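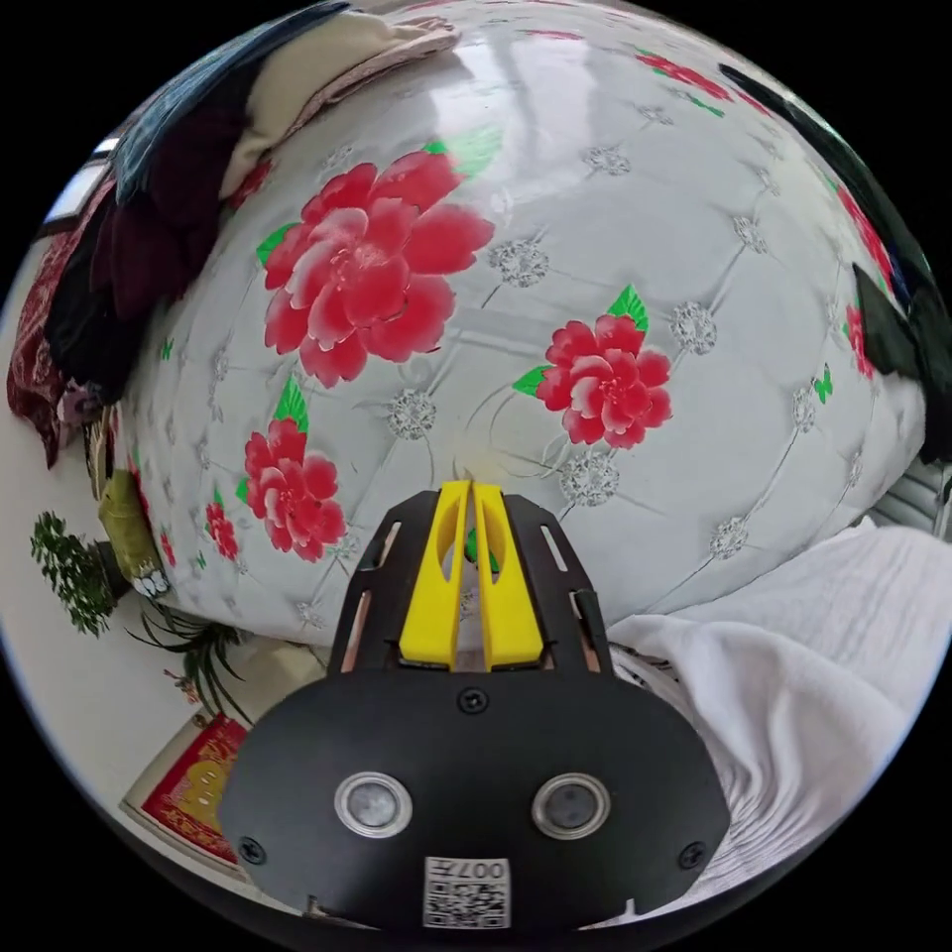

A hand-held gripper over a flowered bed cover, with folded things piled at one side and a crumpled white towel or sheet beside it.

Will a Robot Ever Fold My Sheets?

By Kha Lâm

6 Apr 2026

I have a chair in my bedroom that hasn't been sat on since January. It holds jeans that are too clean for the hamper and too worn for the drawer, two sweaters, and a fitted sheet I rolled into a ball and gave up on. So when my editor asked if I wanted to find out whether machines can do housework yet, I said yes before she got to the part about the word count.

I should say up front that I wanted the answer to be yes. I've wanted it since I was nine and saw a cartoon maid on wheels. I came to this as a fan!

My first stop was Vitudetti, a small company in Brerthorpe that is trying to teach robot arms to tidy bedrooms. I'd pictured a gleaming lab with a humanoid plumping pillows. What I got was a room over a bakery, a lot of laundry, and people walking around with grippers in their hands. That's the bit I hadn't understood. Before a robot arm learns to pick up a towel, a person picks up the towel with the same kind of fingers the robot will have, over and over (and over), while a camera takes it all in. The software studies the recordings and tries to work out what the person was up to.

They let me try. I've been folding laundry for most of my life and I was terrible at it. You lose your fingertips, and it is amazing how much of folding is fingertips. You can't feel whether you've pinched one layer or two. You can't give the cloth that little shake that makes the corners drop. I chased the edge of a pillowcase across a bed for what felt like a whole afternoon, and when I finally got it lined up I let go of the wrong side.

The company has 947 recordings of people handling towels and sheets so far, and by its own account that is a small pile. Shirts have 50. When I asked about fitted sheets, I got a laugh and the offer of a coffee.

So what can the arm do by itself? I watched it take on a hand towel laid flat on a table, and it did a decent job. In half, in half again, a bit of a pat at the end that I found weirdly charming. It took 6 minutes. Then I was allowed to toss the towel down any way I liked, so I scrunched it up the way a normal person leaves a towel, and the arm lifted one corner, put it down, lifted the same corner and put it down again. I know that feeling. I've stood in front of my chair and done precisely that.

The trouble is that cloth never lands the same way twice. A mug is a mug from any side. A sheet in a heap could be hiding its corners anywhere, and a busy bedspread makes it worse, with big printed flowers that can look an awful lot like something lying there waiting to be put away. Then there's the question of what counts as tidy. Is the blanket at the end of the bed out of place, or does it live there? My own family can't agree on that one.

I had better luck on the shop floor. Čierny is a commercial laundry that does hotel linens, and its big folding machine has been running for years. Flat sheets go in one end and come out the other in neat squares, 1,316 of them on the shift I visited. I could have watched it until closing. But look at the front of that machine and you'll find two people, finding the corners and clipping them in by hand. The machine has a great time once somebody else has done the hard part. Duvet covers get turned right side out by hand too, and anything with buttons goes to a separate table where there's no machine at all.

I asked one of the women feeding sheets whether she worried about an arm taking her spot. She said she'd like to see it try the king-size ones, and went back to work – she was about four sheets ahead of me before I'd finished writing that down.

The last place I visited was Bunia, a rental apartment outfit that tested a tidying robot between guests. It could collect towels off the bathroom floor and drop them in a bin, and the cleaners liked it for that. Making the bed was another matter. They kept the bin robot and went on making the beds themselves.

If you live in a small apartment, save your money for now. A robot vacuum is still the one I'd buy, and I'd still pick up the socks first. For picking up after a teenager, I'd give it a good few years. For fitted sheets I'm not making any promises, and I noticed the engineers weren't either.

I did get one useful thing out of all this. The people at Vitudetti showed me how they start a crumpled sheet: find any corner, hold on to it, and follow the hem with your other hand until you hit the next one. I tried it on the balled-up sheet when I got home, and it's in the closet now, more or less square. The jeans are still on the chair.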